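The woman who runs Dafis, a secondhand housewares shop on the north side of Laditel, was pricing saucers when we arrived. She kept pricing them for most of the hour.

She opened the place 15 years ago with her sister's savings and a van. "I thought I'd do it until I found a job," she said. "I stopped looking." 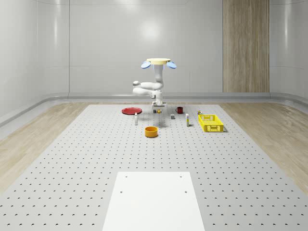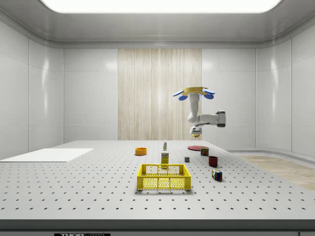
Perforated gray tabletops in both views.

Last year the shop sold 3,435 pieces, most of them for under five dollars. Plates go first, then mugs. Glass lids without pots sit for months. "People break the lid and keep the pot," she said. "They just don't know I have the lid."

Stock comes from estate clearances and from Niltilier, a moving company that calls her when customers leave boxes behind. She pays by the box and doesn't look inside until she has it home. One held 3 fondue sets. Another was all jar rings.

Rent is the hard part. It went up again in September, and she now closes on Monday to save on heat. A chain called Fomby asked to buy the lease. She told them no over the phone and hasn't heard back.

Asked what she keeps for herself, she thought about it and named a blue gravy boat with a chip in the handle. "I priced it twice," she said. "Both times I took the sticker off before lunch."

She plans to stay open through the winter and look at the books again in spring.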